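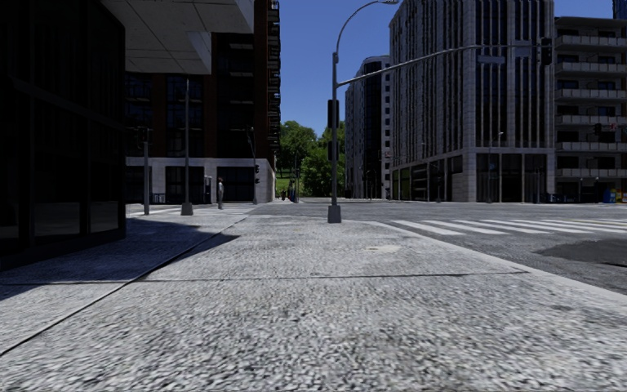

Dundholm Sidewalk Set

README, November release

Simulated street views put together by the Rahimi student robotics club for the Gomier delivery challenge. The robot has to get down a city block on the sidewalk, stop at the curb and stay clear of posts and people. We use the images to train and check our curb and obstacle labels.

Contents

200 labeled views for training
27 held back for testing
10 with no labels, for trying out the tool

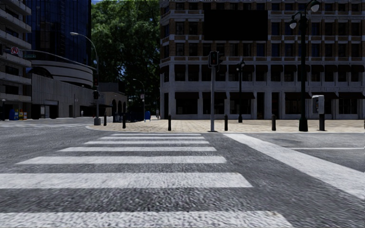 CROSSINGS

Label each crosswalk as one region, even where the stripes get thin far off. Stripes on a side street are a separate region. Bollards and signal poles are "post". Lamp posts are too.

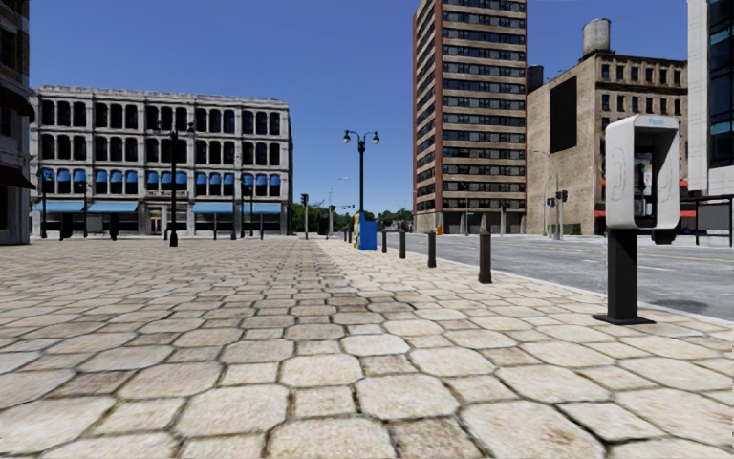

PAVING AND STREET FURNITURE

Pavers and concrete are both "walkable". Joints and grout lines are not obstacles. Payphones and newspaper boxes go under "fixed object". If only part of one shows, label the part.

Shadows

Our first model read the edge of a canopy shadow as a curb and stopped there.

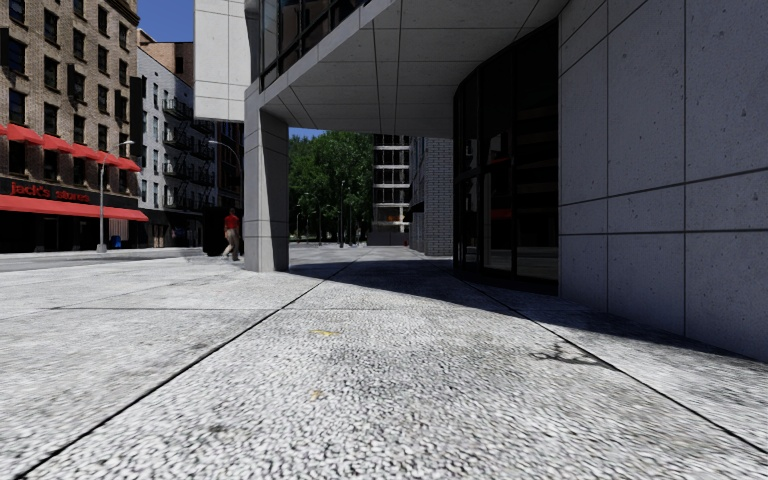 The second model was trained with shaded paving marked as walkable and does better, but we have only run it on the Plikitmont route. Stains and patches stay unlabeled.

Known problems

Pedestrians far down the block are often missed. Sign text is not labeled. Labels made before the Saturday meet use the old name "pole" for "post"; run the rename script first.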